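About Plernberg

Hi, I'm Kirsten Carrier, and I build homes for swifts. I also build them for wrens, solitary bees and the odd hedgehog, but the swifts came first and they're still the ones I lose sleep over.

Plernberg started in my garage in Trorton, after the old grain store down the street got a new roof and every nesting gap under the eaves was sealed up. The birds came back in spring and circled that building for days. I'm a furniture maker by training, so I went home and made a box. It was a terrible box – too deep, entrance in the wrong place, and it weighed as much as a dresser. A pair of sparrows moved in and seemed very pleased with themselves.

The second version was better, mostly thanks to Vasiliki Triantafyllou, who had spent years surveying birds on building sites and told me exactly what I'd gotten wrong. She's been my business partner ever since. Vasiliki does the site visits and the talking to architects, I do the sawing and the drawings, and Verena Pfister keeps the orders straight and answers the phone (if you've called before nine in the morning, you've met Verena).

We now make two kinds of swift box. The Flinosetti hangs on the outside of a wall, under the eaves, and suits older houses where you don't want to touch the masonry. The Bachmann is built into the wall while it's going up, so all you see afterward is a small slot. Architects love that one. I like them both, though I'll admit the Flinosetti is more fun to make! 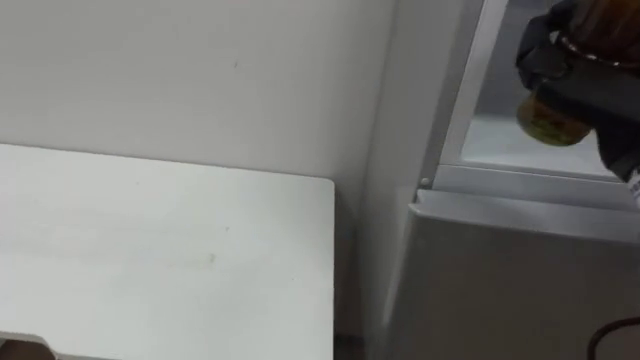
Do I need a tall building to put up a swift box?

Taller is better, but an ordinary two-story house will usually do. Swifts drop out of the entrance before they start flying properly, so they need a clear space below with no trees, wires or porch roofs in the way. Send us a couple of pictures of your wall and Vasiliki will tell you whether it's worth trying.

So far we've put up roughly 600 boxes, on apartment blocks, churches, a fire station and one very patient dentist's office. Not all of them have birds. Swifts can take years to find a new place, and I'd rather tell you that now than have you calling me in August feeling cheated. Playing recorded calls near the box in early summer does help, and we're happy to lend you a speaker.

Visitors are welcome at the workshop, just give Verena a ring first so one of us is around and the saw is off.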